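3.2 Who listens to recap podcasts, and when

Most work on television talk still treats the recap as something read the morning after. Our listeners don't behave like that. Of the 2,622 who finished the survey, the larger share play an episode before they have seen the show it covers, and a fair number never watch the show at all. More on this in section 4.

Sample first. Respondents came through two feeds, Stirmont and Jameo, both of which cover drama and reality series and both of which read our link out on air in April. Batix carried the form. We closed it at 3,000 starts, incomplete ones dropped. No payment. Listeners who skip the opening minutes will have missed the link, so the sample probably leans towards the keen ones, and we can't correct for that with what we have.

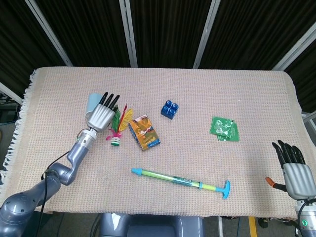 Figure 3. Table with woven cloth, fringe along the left edge; curtains and metal poles behind, grey jointed arm at left.

Dong
Corresponding author, audience studies

Coding of the open answers was done in two passes. First pass loose, just whatever words people used (catching up, company, background, arguing back). Second pass folded these into 3 groups: listening instead of watching, listening to decide what to watch, and listening for the hosts. The last group was bigger then we expected and we had to go back and recode 40 answers that had been put under the first. Some sit in both. We left those double coded.

One thing on host chat. Listeners who named a host were also more likely to say they'd keep the feed if the show being covered was cancelled. It holds on both feeds, weaker on Jameo, where the presenters change more often. Whether the loyalty comes first or the listening does, the survey can't say.

Spoilers: asked about seperately, see Table 2. Short version, hardly anyone minds. The ones who do mind a lot, and wrote the longest answers in the set.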